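Clokstead
Home | Bench Arms | Grippers | Spares | Support | Contact
Bench Arms > Two-Arm Kits > Packaging and Returns

Politz Two-Arm Bench Kit

The Politz kit is a pair of small servo arms on a shared rail, set up for work that one arm can't do well alone. Most of our buyers use it on cardboard: opening returned cartons, pulling flaps, flattening boxes, turning a pack over to get at the label. It is sold by Clokstead as a complete kit and ships from our Stoltport warehouse.

Each arm carries its own two-finger gripper and its own wrist camera. Both arms run from one controller, so a program can tell the left arm to hold while the right arm pulls. You can run them by hand with the supplied leader handles, record the motion, and play it back. Recorded motions can be edited in the Kazemi software, which is included with no yearly fee.

The kit is made for light work. Rated load is 950 grams per arm at half reach, and less than that at full reach. It will handle shipping cartons, mailers, folding cartons and bubble bags. It is the wrong machine for double-wall boxes with staples, and it should not be used to lift a packed carton by its flap.
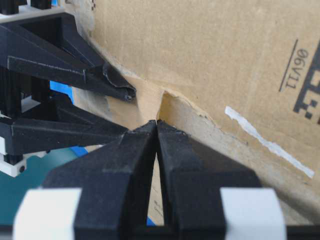

Finger choice matters more with cardboard than with most other materials. A wide flat finger holds a box well but can't get under a glued edge, and a thin one gets under the edge but bends the board when it closes. The kit comes with two styles so you can try both. The solid fingers taper to a narrow point and are meant for work close in, such as the start of a torn flap where the inner layers of the paper are exposed. The open-strut fingers are for the other arm, to press on the board right next to that spot. Solid fingers pick up scuffs and small chips along the upper edges near the tips. This does not affect grip. Replace them when the tips no longer meet.

Both styles fit either arm. Changing a set means taking out the finger screws, swapping the pair and running the short close-and-zero routine from the software menu. Don't skip the zero routine, even if you are going back to a set you used earlier the same day.

Setting up the bench

The rail clamps or bolts to any flat bench. Leave 50 cm of clear surface in front of it. A plain, strongly colored top makes it easier for the wrist cameras to find the edges of a box, and blue works well with brown board. White tops can cause trouble with white labels and tape. Avoid shiny surfaces under direct lamps.
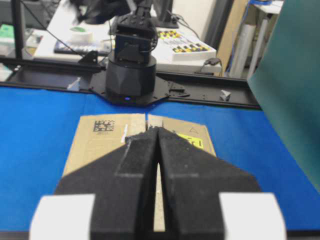
Flattened carton on a blue top, with the second arm behind it on its perforated mounting plate.

The mounting plates have extra holes so the arms can be moved or turned to suit the job. For flap work we suggest setting the arms so that both can reach the middle of the box without crossing. Write down the hole positions you use. If an arm is moved, recorded motions for that arm need to be checked at low speed before normal use.

Codes and labels

The software can read data-matrix and QR codes through either wrist camera if the code is flat and inside the working area. Codes on a raised flap or under a finger will usually fail. Add a step to your program that backs the arm away before reading. Printed text can be saved as a picture but is not read.

What is in the kit

Two arms with wrist cameras
Two mounting plates and one rail
One controller and power supply
Two leader handles
One set of solid fingers, one set of open-strut fingers
Hex keys, spare screws, cable clips
Kazemi software license for one computer

The computer, monitor and bench top are not included.

Limits to know before ordering

The arms are not force limited to a safety standard. Keep hands out of the working area while a program is running. Servos get warm in long sessions, and the controller will pause an arm that goes over 66 °C. It starts again when you press resume. Dust from torn board builds up in the finger joints, so brush them out weekly if you run the kit every day.

Price and delivery

The kit is $2,056 plus shipping. Extra finger sets are listed under Spares and are sold in pairs only. Orders placed in September ship in the order received. Returns are accepted within 30 days if the arms have not been opened; finger sets can't be returned once fitted.

Page updated Sep 26, 2020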